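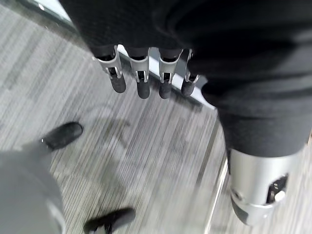

Right wrist cam, hand parked over the carpet between runs.

April, 4:40 pm

OK, finally a day where I touched the grasp planner and didn't just fight the launch files. Godfrey merged the new Sadance build this morning, so the wrist stream and the head stream now share one clock. Before that the wrist images were lagging 73 ms behind the joint states and I'd been blaming my own calibration for it (two weeks of that, sigh). I re-ran the hand-eye solve anyway and the residual is fine, so I'm leaving those numbers alone until somebody gives me a reason.

Main job was the shelf planner. Bottles up top, cookies and snack cans on the middle shelf, bottom shelf left empty so the arm planner has one easy place to go. 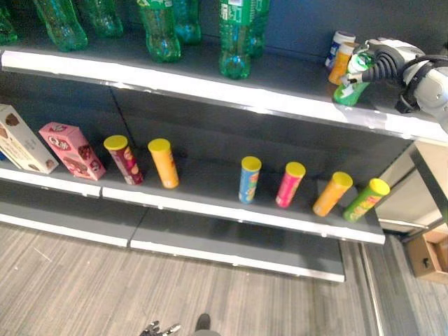 The green bottles are still the worst thing we own for depth. Light goes right through them and the point cloud comes back full of holes, so Driva (our segmenter, for anyone new reading this) wants to merge neighbors into one fat blob. I tried a fix where the mask comes from color only and depth gets filled from the shelf plane plus a height prior. It's ugly but I like it! Awuor thinks it'll fall over the minute we change the shelf height, and she's probably right, so the plane is now a parameter and not a constant buried in line whatever.

Also raised the pre-grasp timeout from 200 to 600 ms. The planner was giving up while the IK was still chewing on the tilted approaches, and then the log just said "no plan" with no hint why. There's a separate code for that now.

Next up was self-filtering. The sleeve isn't in the collision model, only the bare links are, and when the wrist folds in close the cloth shows up as an obstacle.
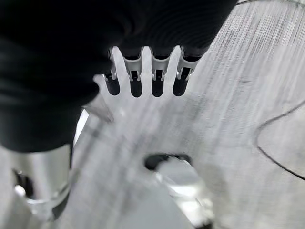

So the filter needs padding. I went with 31 mm on the forearm links and left the fingers alone – any padding there eats the object we're trying to pick up. Cables are still unhandled. A thin one makes it through the voxel filter maybe every few frames and the local planner gets the jitters. Godfrey wants to run a temporal vote on the voxels, which sounds right to me but I haven't looked at what it costs us in latency.

Last thing, the top-down approach for cans on the table. Fingers open, straight down, close on contact.

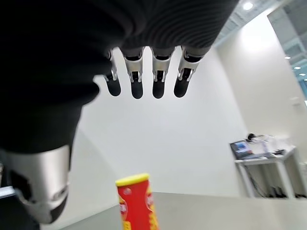 The yellow lids are great for this, by the way. The ellipse fit locks on fast and gives me the center without needing the body at all. What I don't have is a decent yaw for the thumb. The planner picks whichever yaw is cheapest for the arm, even when that puts the thumb on the side where the next can would be. I added a cost term for it in Laizer and set the weight by feel, so please don't trust that weight.

To do: sweep the thumb weight, write up the "no plan" codes, ask Awuor for her shelf-height bag files. And the Laizer config on my branch still points at the old clock topic, so don't pull it until I've pushed the fix.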